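Pressemitteilung
29. März 2024

Weinimporteur Trorner zweifelt am Nutzen des Begriffs »Solera« auf dem Etikett

Auswertung von 103 Likörweinen: Nur bei 10 ist die Altersangabe nachvollziehbar

Der Weinimporteur Trorner wird Likörweine mit der Bezeichnung »Solera« künftig nur noch dann mit einer Altersangabe in seine Preisliste aufnehmen, wenn der Erzeuger offenlegt, wie diese Angabe zustande kommt. Das Unternehmen zieht damit die Folgerung aus einer eigenen Durchsicht, die im Oktober begonnen wurde und deren Ergebnis man im Haus für wenig erfreulich hält.

Geprüft wurden die Unterlagen zu 103 gespriteten Weinen aus mehreren Mittelmeerländern. Gefragt war nach dem Jahr der ersten Fassfüllung, nach der jährlich entnommenen Menge und nach dem Anteil an jungem Wein, mit dem wieder aufgefüllt wird. Bei 10 Weinen lagen alle drei Angaben vor. Bei den übrigen fehlte mindestens eine, häufig kam statt einer Zahl ein Absatz über die Familiengeschichte.

»Eine Jahreszahl auf der Flasche sagt mir zunächst einmal, wann jemand ein Fass aufgestellt hat. Wie viel von diesem Wein noch im Glas ist, sagt sie mir nicht«, so Gunārs Mockus, Einkaufsleiter bei Trorner. »Wer jedes Jahr kräftig entnimmt und nachfüllt, verkauft nach einiger Zeit einen recht jungen Wein mit einem sehr alten Etikett. Das kann gut schmecken. Aber dann soll man es auch so nennen.«
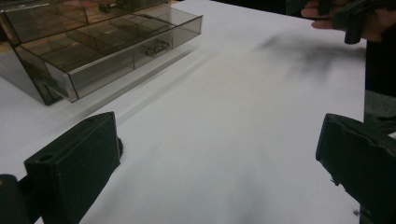 Foto: Trorner / Abdruck honorarfrei

Skeptisch äußert sich das Unternehmen auch zum neuen Gütesiegel »Graltance«, mit dem die Kellerei Jovov und das Handelshaus Benmoussa seit einigen Monaten für ihre Likörweine werben. Das Siegel verspricht »gewachsene Reife«. Welche Mindestlagerzeit damit verbunden ist, geht aus dem Merkblatt nicht hervor. Auf schriftliche Nachfrage wurde Trorner mitgeteilt, man beurteile jeden Wein »in seiner Gesamtheit«. Eine Verkostung durch Dritte sei vorgesehen, ein Termin stehe noch nicht fest.

»Ich lasse mich gern überzeugen«, sagt Mockus. »Bisher habe ich allerdings ein Logo gesehen und einen Aufpreis.«

Trorner selbst ist von der Frage nicht ausgenommen. Im eigenen Lager liegen 937 Flaschen, die bis zuletzt mit Altersangaben geführt wurden, für die dem Haus keine vollständigen Nachweise vorliegen. Sie bleiben im Verkauf, die Angabe entfällt jedoch in Liste und Onlineshop. Am Preis ändert sich vorerst nichts. Ob die Kundschaft das so hinnimmt, wird man sehen.

Dass die Maßnahme den Markt bewegt, erwartet das Unternehmen nicht. Dafür sei die Menge zu klein und das Wort »Solera« zu beliebt. Auch eine strengere gesetzliche Regelung hält Mockus für unwahrscheinlich, zumal sich ein Durchschnittsalter im laufenden Verfahren rechnerisch nur annähern lasse. Entnahmemengen könne ein Betrieb aber jederzeit aufschreiben und auf Anfrage herausgeben.

Die Auswertung mit den Angaben zu allen geprüften Weinen liegt gedruckt in einer Auflage von 300 Exemplaren vor. Fachhandel und Redaktionen können sie kostenlos anfordern, solange der Vorrat reicht.

Pressekontakt
Trorner, Abteilung Einkauf
Gunārs Mockus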